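Print this page | E-mail this release

Gridley Board Works Brings Back the Cutting Board It Was Told to Give Up On

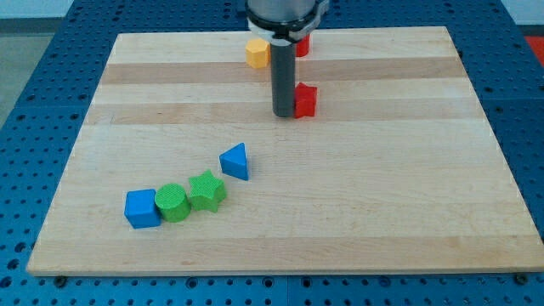

A maple board, with the grain showing in alternating light and darker strips.

GRIDLEY, 2018-12-14 – Gridley Board Works announced today that it will resume production of the Renholm, a plain maple cutting board dropped from the catalog in September after a consultant described it as "lacking a story."

Customers disagreed, at length and in writing. The company received 300 letters and e-mails asking for the board's return, among them one that ran to 41 pages and included a drawing of an onion.

The new Renholm is the same as the old Renholm. It does not connect to a phone. It has no juice groove, no handle and no compartment for storing smaller cutting boards. The company looked into adding a compartment and came to its senses over lunch.

A first run of 3,000 boards will ship to kitchen shops early next year at a suggested price of $74. Each comes with a small tin of Simões board oil and a care sheet that has been cut from six pages to one. The sheet asks owners to keep the board out of the dishwasher. Past experience suggests they will put it in the dishwasher.

The Rukent, the bamboo-and-slate serving system that took the Renholm's place in the catalog, remains available in large quantities.

Retailers may request order forms and samples from the Gridley sales office.

Sign up for our newsletter and get kitchen news once a month. This site uses cookies. By continuing to browse, you accept them.

Contact | © 2018 Gridley Board Works | Back to top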